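Last updated: 2021-06-01

We use cookies to remember your sign-in and ticket filters. Accept / Manage settings

Ticket 451 – Bench scale will not hold zero, wrong net weights passed to Jukex
Status: Resolved
Category: Weighing / Flernus bench scale / serial link

Summary

Flernus bench scale on the packing bench drifts by up to 2 g after zeroing. The drift is not constant and changes direction. Net weights sent to Jukex are sometimes correct and sometimes off by an amount that looks like an old tare value. Shipping labels print normally. No error code on the scale display or in the Jukex event list.

Setup as reported

Scale on a fixed bench, mains adapter, serial cable to the packing computer. Jukex set to request weight on item scan. Auto-zero on. Stable-only output off. Warm-up time at start of shift: none. Mixed goods are weighed, mostly homeware, some of it in its own tray or basket and some loose.

First checks

Leveling feet adjusted. Bubble was touching the ring, now centered. Drift unchanged.

Pan removed and cleaned underneath. Some paper dust around the center post, no grit. Drift unchanged.

800 g check weight placed at the center and then near each corner of the pan. All readings within tolerance once the display had settled. This makes a damaged load cell unlikely. A bad cell usually shows up at the corners first.

Serial cable reseated at both ends. No change to the drift, as expected. The cable carries the reading and has no effect on how it is made.
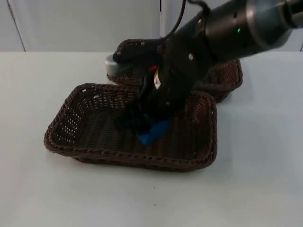 Chaimae Morsy: Before you order a load cell, look at what is on the same power strip. We had the same wandering zero on an older Flernus and it was sharing a strip with a label printer. Every time the print head heated up the zero moved. Also check whether the air vent blows onto the pan. Put a box over the scale for a few minutes with nothing on it and see if the display goes quiet.

Both suggestions tested.

Power: scale adapter moved from the shared strip to its own wall outlet. Printer left running test labels. Small improvement, not a fix. The sharp jumps that lined up with printing are gone. The slow drift is still there. Adapter left on the wall outlet.

Air: cardboard box placed over the scale, vent on. Display steady for the whole test. Box removed, vent still on, drift back within seconds. Box off and vent off, display steady. Repeated with the same result. The slow drift is moving air on the pan.

The vent louvers cannot be closed fully. They were turned toward the wall and a simple three-sided shield was made from clear plastic sheet. The shield must not touch the pan at any point, and the cable must not lean on it either. Leave a finger's width of gap all the way around.

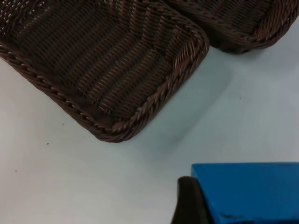 Photo: Ouali

Tare fault

With the drift under control the second problem is easier to see. The operator tares an empty container, adds the goods and scans. Jukex records a net weight that is too low. On the next item the net may be right.

Log level on the serial link raised to full. The scale sends gross, tare and net in one line. In the failing cases the net on the line is correct. The wrong value is created after it reaches Jukex.

Cause: the item records had a saved packaging weight from an earlier import, and Jukex subtracts this from whatever it receives. If the operator has already tared by hand, the container is taken off twice. If the item has no saved packaging weight, the result is correct. That explains why it looked random.

133 item records have a saved packaging weight. The list was exported before any changes were made. Keep that export until the next full import has run.
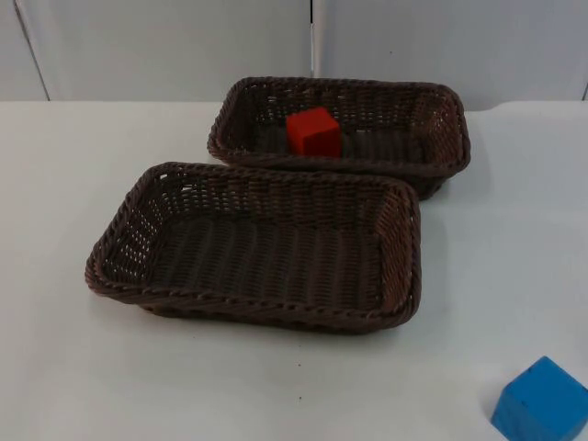

Two ways to deal with it. Either clear the saved packaging weights and tare by hand every time, or keep them and tell the operators to stop using the tare key. The first option was chosen. Saved weights go out of date whenever a supplier changes a container, and there is no warning when that happens.

Steps taken

1. Export the item list from Jukex with packaging weight included.
2. Clear the packaging weight column for the affected records and import again.
3. In device settings, set the weight source to Net and turn off Subtract packaging.
4. On the scale, turn on stable-only output. The reading is now held back until the display has settled.
5. Restart the Jukex device service. Step 3 is not applied until this is done – the settings page shows the new value either way.

Do not change the auto-zero range at the same time. A wide range hides slow loading: small goods added one at a time can be zeroed away. 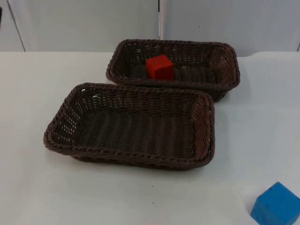

Retest was done with the shield in place and the vent on. The check weight read correctly before and after the run. For the tare part of the test, use the container the goods will be packed in and zero the scale before it goes on the pan. Shallow baskets with outward-sloping, open-lattice sides, like the two on the white table, are wider at the rim than at the base, so look at the rim as well as the foot when checking clearance to a shield. A rim that touches the plastic takes part of the load and the reading comes out low. Tare, load, wait for the stable mark, scan.

Result: net on the scale display and net in Jukex match for every item in the run. No old tare values seen. Zero held between items.

Still open

Warm-up. The Ristberg service sheet kept with the scale asks for a warm-up period after a cold start. The scale is now left on overnight, display off. If it has to be unplugged, let it stand before the first check weight.

Calibration is due in September. Ristberg to be told that the scale has moved to a different outlet. The shield comes off for calibration and goes back on afterward.

If the drift returns, run the box test first and add the result to this ticket before opening a new one.

Contact support | © Ristberg Service Desk | Back to top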